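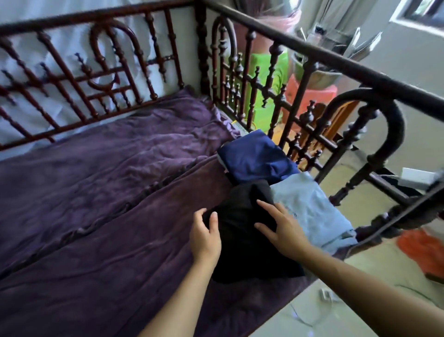 1/ Drawing a superhero cape, a thread, from a person who has been drawing one cape for 12 issues and would like it to stop.

2/ The comic is Nilsuwan. If you haven't read it, she's a harbor pilot who can hold back the tide, and she wears a floor-length cape to do it. In water. I designed this. I have no one to blame and I've looked.

3/ The first mistake was drawing the cape as a shape. In issue one it's a big black triangle stuck to her shoulders. She looks like a closed umbrella. People were very kind about it at the time and I now understand they were being kind.

4/ What fixed it was working out where the cloth hangs from. Two points, one on each collarbone. Every fold starts at one of those two points and goes somewhere. If a line on the cape doesn't trace back to a shoulder, an elbow or the wind, I take it out.

5/ This removes most of the lines. It also removes most of the fun, if your idea of fun is hatching at one in the morning.

6/ Black costumes: you don't ink the black. You ink the highlights and fill what's left. I leave a thin sliver along the top of each fold and one fat one where the light hits the shoulder, then flood everything else. Before that I was filling it all in and going back with white gel pen, and the page looked like it had been salted.

7/ Same goes for navy. Old comics colored black hair and black capes with blue highlights and after enough years half the readers decided the capes were blue. I've had two emails asking when Nilsuwan changed outfits. She hasn't. My colors got lighter after I bought a new monitor.

8/ Paper, seeing as somebody always asks. Bristol, smooth, 11 x 17. I tried the vellum finish for issue four and my brush dragged like a shopping cart with a bad wheel. Some people love it. Some people also love the accordion.

9/ Ink is whatever is open. I know this is not the answer the ink people want.

10/ I do the blacks last, all pages at once, with a big cheap brush, standing up. It takes me 90 minutes for a full issue if the phone stays in the other room. The phone has never stayed in the other room.

11/ Now wind. I used to have the cape blowing left in panel one, right in panel two and straight up in panel three, because each one looked good alone. My letterer, Fongchan Ratanaporn, returned a page with a little weather map drawn on it. There was a cyclone over panel two.

12/ So now each scene gets an arrow in the margin, in blue pencil, and the cape obeys the arrow. Hair too. Flags too. I forgot about the smoke in issue nine and have decided that smoke in that city is different.

13/ Fongchan also pointed out that a cape is a wonderful place to put a word balloon. Large flat black, nothing going on, nothing gets covered up. I'd spent a year cramming balloons into the sky next to the gulls. I have apologized to the gulls.

14/ The villain, Geltilora, wears a tight gray suit with one seam. She takes me no time at all. I've noticed she's in more and more of the book. Readers have praised this as a bold shift in focus.

15/ Someone asked about younger versions. There's a flashback in issue ten where Nilsuwan is a teenager, and I kept the cape the same length and made her shorter, so a foot of it drags behind her. Easiest bit of character work I've ever done. She looks like she borrowed it from an aunt — she did, it's in the script.

16/ Things I have used as cape reference: a bath towel, a shower curtain, a raincoat on a broom. The shower curtain is too stiff and gives you folds like a cardboard box. The towel is too thick. The raincoat was fine but I kept saying hello to it.

17/ A bedsheet pinned at two corners is the winner. Pin it, let it drop, draw it from the left. Then flip the drawing for the right and hope.

18/ If you only want one exercise: draw the same cape 60 times, small, a minute each, so that's 60 minutes and you can have lunch. Don't draw the person. The first twenty will be umbrellas. Somewhere after that you get tired enough to leave lines out.

19/ Yes, I've considered giving her a jacket. I pitched it for the Lirora crossover and was told the cape is "the brand." There's a sticker now. The cape on the sticker is the issue one triangle.

20/ Original pages from issue eleven go up at the Fendimer table in February. Page six has a thumbprint in the sky that I turned into a bird. It's priced as a bird.

21/ Replying to a few of you: no, I don't use a cape brush pack. Yes, I've seen the cape brush pack. It's very good and I'm upset about it.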